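Two-arm cell for kitting — is the quote sane?

Posted in: Buying and Budgets

gearlash
We're a small shop in Godstead packing mixed kits, 168 a shift on a good one. Andico has quoted us on a two-arm bench setup and the boss wants a number in the June budget. Their pitch is that it "handles anything on the table." I've bought enough gear to be wary of the word anything. What should I be asking for before we sign?

Yusri Sitompul
Ask what's in the price. Ours came with arms and grippers and that was it. Spare fingers, cables, guarding and training were all extra, and the bench was our problem too. I'd put 20 per cent on top of whatever they've told you and not call it contingency, call it the price.

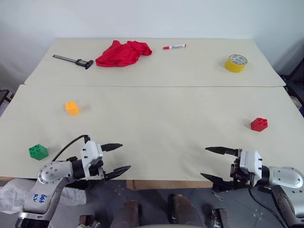
Then ask for a trial with a real spread of parts. Toy blocks are easy, they've got flat sides and they stay where you put them. Cloth is another matter. So is anything thin and flat on the bench, or a pen that can roll. If your kits have a rag or a bag in them, that's the bit to test, and you want 100 goes at it with every miss written down.

kornach_pete
Bit harsh. We got ours through Buckley and it paid its way on the boring parts alone. Let the arms do the hard plastic and keep a person for the soft stuff. You don't need it to do everything.

gearlash
Sure, but if I'm still paying a person to stand there, what did I buy?

kornach_pete
Half a person's time back. Depends what your labour costs.

Yusri Sitompul
Half is generous. Somebody still has to lay the parts out, and I never see that in a payback sheet. Also ask whether you need 2 arms at all — price it with one and make them justify the second.

gearlash
Good point on the second arm. I've emailed Andico for a one-arm price and asked if they'll run our own parts. Will post what they say.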